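House rules for home robots, and which ones I believe

9th December

Inès Huet sent me the Brernovik guidelines for humanoids in furnished rooms and asked what I thought. I think there are too many of them. The document has 902 numbered clauses, and I gave up taking notes somewhere in the section on curtains.

A few are fine. Keep people out of arm's reach while the joints are live. Have one person on the stop button who has no other job. I'd sign those today.

Then you get clause after clause like "the robot shall handle soft goods with appropriate care." Appropriate according to whom? Séverine Leclerc, who worked on the draft until March, told me they argued over that word for 2 meetings and left it in. A rule you can't fail is decoration.

I also don't buy the 300 clean runs they want before a robot is called ready for a living room. Same couch, same lamp, same cushion, 300 times? Delali Fiadzo wants 600, which is the same mistake with a bigger bill. Move the side table a foot and run it again, then we can talk.

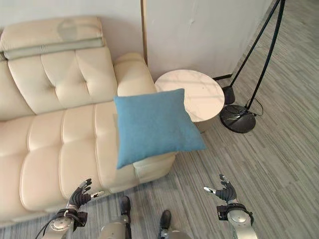 Should a robot stop every time it touches furniture by accident?

Only if the contact is harder than the limit you wrote down before the run. Stop for every brush against an armrest and people start switching the alarm off, and I'd take a loose limit over a dead alarm.

Raphaël Gaillard disagrees with me on this and will probably say so in the comments. The curtain section I'll get to another time.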